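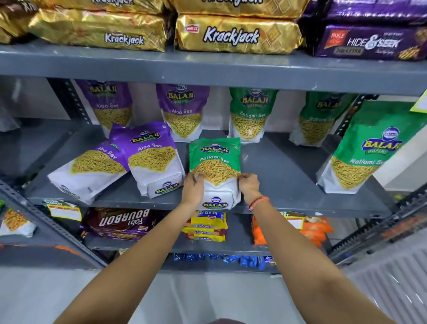

Section 4: Setting up your stock list

OK, you've got the Plendine scanner charged and the app on your phone, so now we get to the part I enjoy – telling it what you sell. I run a small grocery myself and wrote this guide after setting up my own shop, so if I go on a bit about labels, forgive me. Darius Hunt did the screen wording and I've tried to use the same names he did.

Set aside an evening for it. My first list had 106 items and I got through it with the radio on and one pot of tea.

Before you start

Have your latest supplier invoices next to you (paper is fine). Close any open sale on the till, or the app will keep asking you to finish it. Check the battery too – you want more than 30 percent showing.

Adding your first item

1. Open the app and tap Stock, then New Item.

2. Point the scanner at the barcode and squeeze the trigger once. You'll hear one short beep. Two beeps means the item is already in your list, so tap Cancel and go on to the next.

3. Type a name. Put the maker first, then the product, then the size. I did mine the other way around and ended up with a whole screen of things starting with "Large"!

4. Enter the selling price, tax included if that's how you price your shelves.

5. Pick a shelf group. If you don't have any yet, tap the plus sign and make one. Keep the names short, like Snacks or Tins, as the till screen only shows the first 20 letters.

6. Type the number you have right now, including whatever's in the back room.

7. Tap Save. A green bar runs across the top and the blank form comes back, ready for the next one.

Note: Multipacks need their own entry. If you sell singles out of the same box, tap Link to Single on the multipack's page and tell it how many are inside. The app then takes care of the sums when you open a box.

Caution: Don't switch shelf groups off while a count is open. The items stay, but the numbers you've typed since the last save are gone, and there's no undo. I lost most of a Sunday's work like this and said some things I won't print.

Setting a low stock warning

8. Open any item and tap Warn Me.

9. Enter a number. I use 4 for slow sellers and go a lot higher for bread and milk.

10. Choose who gets the message. Enikő Sipos, who opens up for me in the mornings, gets all of mine, and she's much better than I am at acting on them.

Note: Warnings go out once a day, after you close the till. If yours turn up at odd hours, look at the clock under Settings, Date and Time. The June update fixed this for most people, but older scanners may still need setting by hand.

If a barcode won't scan

Flatten the packet with your hand and try again from a little farther back. Wrinkled bags are the worst for this. Wipe the scanner window with a dry cloth (no spray, please). If you still get nothing, tap Type It In and enter the digits printed under the bars, with no spaces.

Once your list is saved, go to Section 5 to print shelf labels.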